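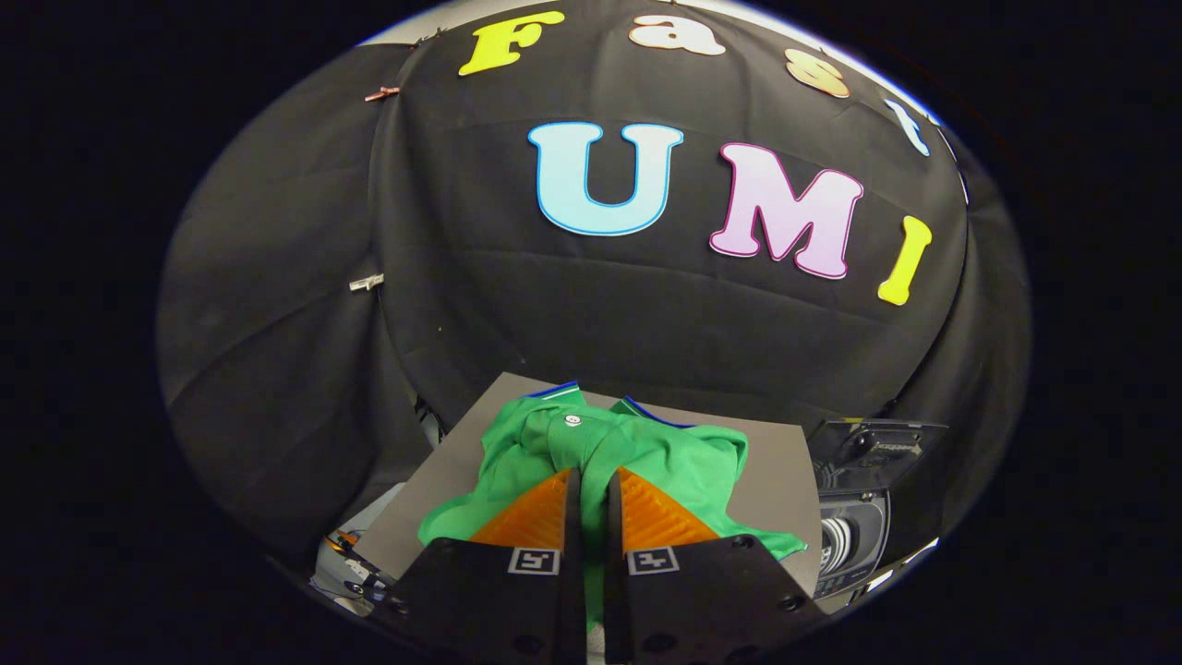 *Green shirt with dark blue collar trim, on the gray board. Letters on the black cloth behind.*

# Folding bench, Uvbridge room

Notes on the bench, kept by Svend Hallgrímsson. Page last changed October 7, 2020.

The bench is used for garment folding. The work surface is a flat gray board, set in front of a black fabric backdrop. Shirts go down bunched and are spread, squared and folded from there. A white button near the collar, as on this shirt, is a useful reference for finding the top when the rest is crumpled.

**Backdrop.** Black fabric over a rounded frame, held along the left side with two metal clips, one copper-colored and one silver. The cloth hangs in soft folds. Re-tension it from the left if the folds reach the board.

**Lettering.** Cut-out letters, pinned. "Fast" runs across the top in yellow, peach, tan and pale blue. "UMI" sits below it in larger letters; the U and the M have darker outlines. The yellow I is tilted. Spare pins are in the Predanora tin, 20 to a card.

**Garments.** The shirt set has 11 pieces, stored in the Drider cabinet, shelf 3. Collared shirts are folded sleeves first, then hem to collar. Return each piece unfolded.

Corrections to Heiðrún Ásgeirsdóttir, room 337.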